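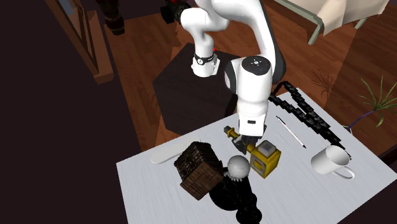
Call for participants: judging robot grasps in simulation

The Yeon group in Clustoldale is looking for people who will help us to check a new way of scoring robot grasps. You do not need to know anything about robots. You need a computer with a normal screen, a quiet place, and patience to look at similar things many times.

What the study is about

Our method is named Ovden. It watches a simulated arm take hold of an object on a table that has other objects on it, and it gives a score for how good the grip is before the object is lifted. In our first tests the score agreed well with what happened in the lift. It agreed less well for long objects with a heavy end. For these we want to compare Ovden with human judgment, and for this reason we are asking for your help.

The scenes are fully rendered. We change the objects, the light, the room and the point of view, so that neither the method nor the person can learn one picture by heart.

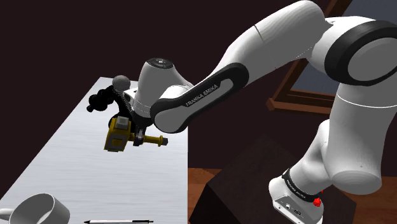
Angus Dow asked us after the pilot whether people without training can say anything useful about a grip they see only from one side. He thinks they will mostly judge by how near the fingers are to the middle of the object, and that we would then measure a habit and call it judgment. We take this objection seriously. In the main study each grasp is therefore shown from 2 views, and you give your answer once after each view.

What you will do

You will take part in 3 sessions on different days. One session takes 60 minutes, including a short break. In each session you will see still pictures of grasps and mark on a scale how sure you are that the object will stay in the gripper. For a small part of them we will also ask you to write one or two sentences about your reason. Please write them in English or Korean. Spelling is not important.

Who can take part

You should be an adult and have normal or corrected vision. Persons who worked on Ovden, or on our earlier object set Filaseo, can unfortunately not participate. Experience with video games or factory work is fine, but please tell us about it in the form.

We have 20 places. If more people write to us, we will choose so that the ages are well mixed.

Payment and data

You receive a gift card after the last session. If you stop earlier, you are paid for the sessions you finished. We keep your answers under a code and delete your e-mail address when the study is closed.

How to apply

Write to Mi-kyung Jang at the Yeon group and put "grasp study" in the subject line. Jin-sol Kwak will send you the form and the possible times. Sessions begin in August.

Posted July 21, 2024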